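Replacing the Household Tumblers

The matter of everyday cups was raised in this household in May, when the last of the matching glass tumblers was broken in the sink. There had been 9 of them at the start. The set was bought for the apartment on Gristhorpe Street and survived two moves, one of them by rail, and its loss was gradual enough that no replacement had been planned. By that time the family was drinking from coffee mugs, two jam jars and a measuring cup.

It was decided that any replacement should meet the following conditions. It should be light enough for a child of four to carry when full. It should survive a fall onto kitchen tile. It should not hold the taste of what was in it the day before. Color was left open, although my sister, Soledad Jara, submitted a strong preference for anything other than clear, on the grounds that clear cups are left on windowsills and forgotten there until the weekend.

Plastic was therefore considered for the first time. I should state that I was opposed to it. My objection went back to the cups at my elementary school, which were beige, smelled of soup at all hours, and had rims chewed by several generations of pupils before me. I have since been persuaded that one bad set of cups is not sufficient evidence against the material.

Purchases were made at Pešek, the housewares shop beside the post office, where single cups are sold from an open bin at 55 cents each. The shop does not take returns on items from the bin. Three colors were available on the day of my visit: pink, a dull green and a yellow that I would describe as medicinal. I bought pink.

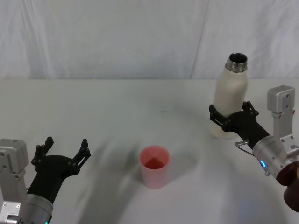
Constanza Acuña
Author and Keeper of the Household Pages

The pink cup is of the plainest kind, a tapered cylinder with a rim wider than its base. It has no handle and stands without fuss on a white tabletop. The plastic lets a little light through, and the color is noticeably deeper when one looks down into it than it is from the side. I had not expected to care about this. I now find that it is the feature visitors mention, and Soledad has remarked on it twice, which for her is a speech.

The following observations were recorded over the course of the summer.

Water. Satisfactory in every respect. A cup filled to a finger's width below the rim can be carried by my nephew Aron from the kitchen to the back step with only minor losses. He uses both hands and does not speak while walking.

Milk. Acceptable, provided that the cup is rinsed promptly. On one occasion a cup was left under the garden bench overnight and required soaking with baking soda for 40 minutes. It was returned to service the same morning.

Tomato juice. Not recommended. A faint line was left inside one cup at the level of the juice, and it has resisted dish soap, lemon and sunlight. That cup has been reassigned to the bathroom, where it holds toothbrushes.

Hot drinks. These were excluded from the beginning. The mugs remain in use for tea and coffee, and all members of the household have been informed, including my father, who was informed again in July.

Stacking. The taper permits the cups to nest, and the full supply now takes up one corner of the lower shelf where the tumblers used to fill half of it. A word of caution is needed here. Cups that are nested while damp will grip one another, and pulling harder only makes matters worse. Cold water in the inner cup and warm water around the outer one will release them in a minute or so. The better practice is to dry them upside down on a towel and to put them away after supper.

Dropping. The cups have been dropped on tile, on the concrete step and, once, from the upstairs landing. None has cracked. The noise on the landing was considerable, and the dog has not fully forgiven us.

The freed half of the shelf has been given to the Otent mixing bowls, which had been living on top of the refrigerator and collecting dust of a particularly sticky kind. They were washed before the transfer. The larger lids do not fit in the new location and are for the present stored upright behind the bread board. This arrangement is under review.

Readers have written to ask whether the jam jars have been retired. They have not. One holds wooden spoons and the other is reserved for my father, who holds that water tastes better from glass and cannot be moved on the point. The measuring cup has gone back to the baking drawer, and I would ask guests of this household kindly to leave it there.

A second visit to Pešek is planned before the school term begins. Aron has requested that his own cup be marked with his name, and I am looking for a paint pen that will hold up to daily washing. Recommendations may be left in the comments, with a note of how many months the lettering lasted.

Posted August 23, 2018
Filed under: Kitchen, Shelves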